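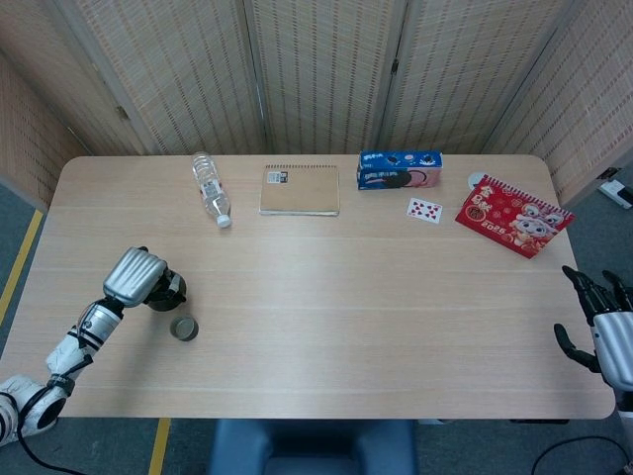
Left arm over the table, right hand open at the table's edge. Back row of objects in place.

Medesum Tabletop Pack

Release 2, Mar 22, 2026
Maintainers: Dagný Ragnarsson, Tanveer Lodhi
Contact for licenses and custom orders: Mikkel Laxdal

Summary

Medesum Tabletop Pack is a paid set of recorded two-arm manipulation episodes, sold by Ketilsson to teams that train or test household handling policies. All episodes were recorded by remote operation on one two-arm robot at our Hillholm site. An operator drives both arms, and the head camera, joint states and hand commands are logged together. This README covers what you get, how the folders are laid out, and what we know is wrong with the data.

If you bought release 1, read the Changes section before you merge the two. The episode numbers do not line up.

What is in the pack

Episodes: 3,490
Task variants: 108
Held-out episodes for testing: 1,000 (included in the total)
Camera: one color view from the head
State: joint positions for both arms, finger positions for both hands, time stamps
Text: one instruction per episode, in English, written by the operator and checked by a second person

The tasks are short. Most of them are pick, place, lift, tilt, open or close, with everyday things on a table. Many use one arm while the other waits at the side. State is logged for the waiting arm too, and you should keep it in training unless your robot has only one arm.
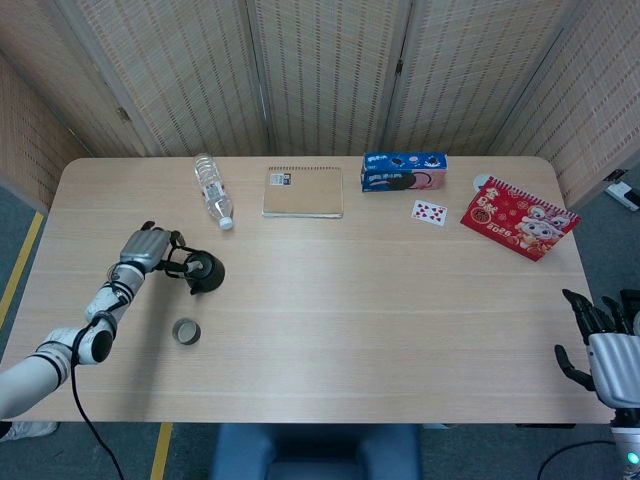

TASK GROUP: TEAPOT AND CUP

The left hand holds a small black teapot by the handle, just above the table, with a small round cup below it. The group covers grasping the teapot, bringing it over the cup, tilting it, and setting it down. Tilt episodes are labeled "pour" in the instruction text, but no liquid is used anywhere in the pack. Do not use these episodes to learn fill level or flow.

The handle grasp is the hardest part of this group. Operators were told to try again if the first grasp slipped, and retries are left in. You can drop them with the retry flag in the episode file.

Table and background

The table is light wood with rounded corners. A tall folding screen with woven panels stands behind it. A row of objects sits along the far side: a clear plastic bottle on its side, a kraft-paper notebook, a blue cookie box, a playing card from the hearts suit, and a red desk calendar. In the teapot and cup group these are distractors, and the instruction never names them. Other groups use some of them as targets, so check the target field before you filter by object name.

The background changes very little from one episode to the next. A policy trained on this pack alone will probably learn the screen. We suggest mixing in other scenes or changing the background in your own pipeline.

Folder layout

episodes: one folder per episode, with video, state file and instruction
splits: train and test lists
meta: task names, target fields, flags
tools: loader, viewer and a script that checks your download

Run the check script first. It compares every file with the list in meta and prints the names of any that are missing or damaged.

Known problems

33 episodes have a gap in the right-hand finger data. They are flagged and left out of the test list.
Fingers often hide the grasp point from the head camera. There is no wrist view to fill this in.
Time stamps come from the robot computer. Video can run one or two steps behind state, and the loader does not correct for it.
"Cup" and "small cup" are used for the same object in some instructions.

Changes from release 1

The teapot and cup group is new. Episodes were renumbered from zero. The test list was drawn again, so scores on release 1 and release 2 should not be compared. Ro-un Sun rewrote the loader, and the old one will not open these files.

License and orders

A license covers one organization and any number of users inside it. You may train and sell models made with the pack. You may not resell or repost the episodes. Evaluation licenses end after a set term, which is written in your order.

We also record to order with your objects and your task list. Send the objects to Hillholm with a written description of each task. Annunziata Caputo schedules the robot and will reply with open slots. Orders placed through Wollska go to the same queue and carry the same terms.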